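Lastgate releases second version of its grasp planning software

Lastgate has released the second version of Perness, the software it maintains for planning and checking grasps made with two-fingered grippers. The release was made available to partner laboratories in July and replaces the version in use since the project began.

The principal change concerns the way Perness estimates the opening between the fingers. The earlier version took a single reading at the start of each recording and carried it forward. The new version makes a fresh estimate for every image and compares it with the one before. Where the two disagree by more than a set amount, the passage is marked for review and left out of training until a member of staff has looked at it.

Pale tabletops were among the harder surfaces for the earlier version. Wood grain produces long lines of low contrast, and the software sometimes followed these in place of the edges of the fingers. With the fingers apart and nothing held between them, the estimate now relies on the finger tops and the small holes in them, which stand out better than the outline near the table.
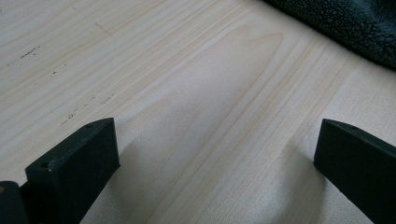 Results from the Lenley trials

The new version was tested at the Lenley site on 252 recordings of tabletop work, containing 1084 separate grasps. Each grasp was labelled by hand before the software was run, and the labels were not shown to the team making the final adjustments. Perness placed the moment of closing correctly in all but 65 cases. Most of the remaining errors occurred where dark cloth lay close to a dark finger, and the report recommends further work on this point before the software is used for folding tasks.

A second set of tests dealt with movement. Images taken while the gripper is travelling quickly are often smeared, and the grain of a table may be reduced to soft bands. The earlier version discarded such images altogether, leaving gaps in the estimated path. Perness now keeps them, gives them less weight, and makes use of the parts of the gripper that remain clear.

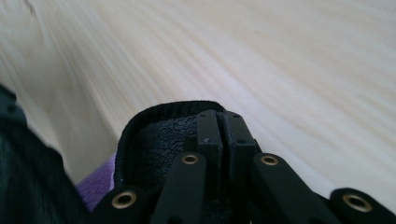 The planner reads the same weighted path, so a grasp can be adjusted during an approach without waiting for the next sharp image. Laboratories that prefer the former behaviour may restore it in the settings file, although Lastgate advises against mixing the two within one set of recordings.

The method used to combine the estimates was developed under the Yousafzai programme, which has supported the perception work at Lenley from the outset. A technical note setting out the method and the full list of errors has been placed with the release.

Recordings processed with the first version can be opened in the second, but they must be run again before the new review marks will appear. Support for the first version will continue for 14 months. Requests for access should be sent to the software office at Lastgate, stating the type of gripper in use and the number of workstations to be covered.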